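Moving my desk to the other side of the room

07/12/2018

So I finally did it. After two winters of typing with my back to the window and squinting at the glare on my screen, I dragged the whole desk over to the north wall. It took most of a Saturday's worth of energy and a lot of grunting (I'm fine, the floor is mostly fine).

The desk is the big Hesa one I bought from Špela Radulović when she moved out of the apartment upstairs. She warned me it was heavy! I emptied the drawers first and found 500 index cards, still shrink-wrapped, from back in February when I was going to outline a novel. They're on the shelf now where I have to look at them.

The light is so much better over here. I can read in the afternoon without a lamp, and my poor fern gets the window all to itself. What I hadn't thought through was power. The old corner had outlets everywhere and the new wall has one, hiding way down behind the bookcase, so everything has to share: lamp, laptop, speakers, the little Jarna fan I can't sleep or work without. 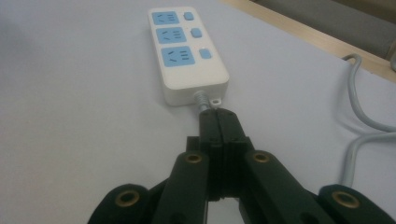
What I'd do differently

Measure first. I had the desk halfway across the rug before I noticed it would block the closet door, and then I had to scoot it back and start over at a different angle.

I'd also take the books off the bookcase before trying to nudge it. I got maybe an inch out of it fully loaded, and then the top shelf started leaning at me and I quit.

Next up is the chair, which squeaks every time I reach for my coffee. I've been eyeing one from Villaseñor but I keep closing the tab when I see the shipping cost. If you have a chair you love, tell me in the comments, especially if you're short like me and your feet dangle!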